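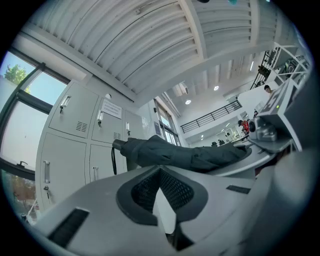

About Mitora

Mitora handles returned and lost goods for shops, transit lines and hotels. We started in Broltport with 2 people and a rented storeroom. Today 16 of us work in the Colldale building, and last year we sent 3,578 items back to their owners or back to stock.

Most of what comes in is small and awkward to handle: umbrellas, gloves, chargers, bags with long straps. Until a few years ago every piece was picked up, turned over, tagged and shelved by hand. Sorting took up most of a shift, and the phone often went unanswered while it was going on.

In August we began moving the sorting step to automated stations. Staff teach the stations how to grip soft and folded items by doing the picking themselves with hand-held grippers. Anneli Vuorinen, who ran the sorting table for years, now leads that training and decides which items stay with people. Glasses, medicine and anything with a name on it still do.

No jobs were cut. Two positions changed a lot, and both people were paid for the time they spent learning the new work. Evening sorting shifts have ended. More hours now go to tracing owners, which staff had asked for. Some things are still slower than we would like, wet clothing above all.

Pentti Peltonen manages the Colldale site. Questions about visits, open positions or service for your business can go to him through the front desk.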